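Handout 7: Good practice for demonstration recording with hand-held grippers

Course: Robots in Everyday Places
Lecturer: Javiera Alarcón
Version of Nov 9, 2025

Please read this handout before the practical session. It replaces the two pages I gave out last year, which were too short and which caused the same questions every week. The rules here are our house rules. They are not an official standard, and you should not quote them as one in your reports. Where a published safety standard applies to your project, for example when a powered arm will later work near people, the published text goes first and this handout goes second.

1. Words we use

A demonstration is one complete performance of a task, from the start position to the end position, made by a person who holds the grippers in the hands. An episode is the file that comes out of it. Many students mix these two words. One demonstration can give you a broken episode, and then you have nothing, even if your hands did everything right.

A station is the table with everything on it. A reset is the work you do to bring the station back to a start position. A round is a series of episodes made at one station by one operator without changing the objects.

2. Before you begin

Check the grippers first, both of them, also when you plan to use mainly one. Open and close each jaw fully. It should move without a jump. Look at the pads: they must sit flat, and nothing should stick to them. Old tape glue is the most common problem, and you will not notice it until a light object refuses to fall off the pad.

Clean the lens with the dry cloth, never with your sleeve. Then start the recorder (we use Tritus for this, version 2 or later) and make one test episode of a few seconds. Play it back. I know this is boring. In November last year one group recorded a whole afternoon with a finger mark across the lens, and all of it had to be deleted.

Write the station sheet before the first episode. The sheet needs the operator's initials, the task sentence, the list of objects and the lighting. The task sentence should be one sentence with one verb, or two verbs if there is really no other way. "Put the chopsticks in the holder" is a good task sentence. "Tidy up nicely" is not, as two people will understand two different things.

3. Setting the station

We record in places where people live and cook, so a station is allowed to look like such a place. You do not have to remove everything from the background. A bare white table gives clean data but it teaches the model very little about kitchens. What you must remove are things with private information on them: letters, medicine boxes, photographs of people, screens that are switched on.

Tablecloths are permitted, with patterns too. The cloth must not slide when you pull an object over it. Fix it under the table edge with clips if necessary, and put the clips where the gripper will not catch them.

For utensil tasks, lay the objects on the table so that a jaw can come to each of them from at least one side. Some may touch or cross each other. This is wanted, because crossing objects are the difficult case, but do not make every start position difficult. Mix them. The holder stays inside the reach of both hands and should not stand so close to the border that a light push sends it to the floor. 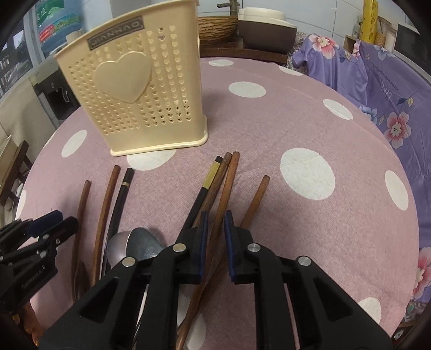 Thin round objects need more patience than students expect. A chopstick rolls when only one pad touches it. Bring the open jaws over it first, stop for a short moment, and then close. Do not chase it across the table. If it has rolled away twice, let it rest, open the jaws fully and approach again from another side. A calm second try is useful data. A long hunt teaches bad manners to the robot.

For spoons, hold the handle and not the bowl, unless your task sheet says otherwise. The bowl is smooth and turns between the pads. With spoons lying one over the other, take the upper one first.

4. During the episode

Move at the speed of a careful person, not slower. Very slow demonstrations look safe but they fill the file with frames in which nothing happens.

Keep the second gripper in a quiet position when it has no work. Quiet means still, and out of the path of the first one. Do not lay it down in the middle of an episode.

Do not use your bare fingers to help. Even a small correction with the little finger spoils the episode – the model will see an object that moves by itself.

Speak as little as possible if the sound is on. If somebody walks in, finish the movement, go back to the end position and mark the episode as "disturbed". We decide later if it stays.

5. Which episodes we keep

Keep: the task is done, with or without one recovered mistake.
Keep, but mark: an object fell to the table and was picked up again.
Delete: an object fell to the floor, a hand touched an object, the lens was covered, the task sentence was not fulfilled.

Please delete on the same day. In the Komik exercise we had 75 episodes from one round and only 9 marks on the sheet, and the operator could not remember any more which ones were bad.

File names follow the pattern station, operator, round, episode, with an underscore between them and no spaces. Upload goes to the Litasora folder of your group. The Urrutia folder is from an older course and is closed; please do not write there even if the system lets you.

6. Hands, rest and hygiene

The hand-held gripper is not heavy, but you hold it with a bent wrist. After each round put both grippers down and open your hands. If you feel pain in the thumb or the forearm, stop and change with your partner. No round is so important.

Utensils used for recording are not used for eating on the same day before they are washed. The pads are wiped after every station where food or food containers were present.

7. For the practical session

Bring a filled station sheet, one per pair. Sorcha Ó Dubhghaill will go from table to table and ask to see your test episode before you begin, so have it ready to play. Pairs who want to propose their own task should send me the task sentence beforehand. Glass and sharp knives are not accepted as objects.

The written part is one page: choose an episode you deleted and describe at which moment it went wrong, and which rule of sections 2 to 4 would have prevented it. If you think no rule would have prevented it, write the missing rule in your own words.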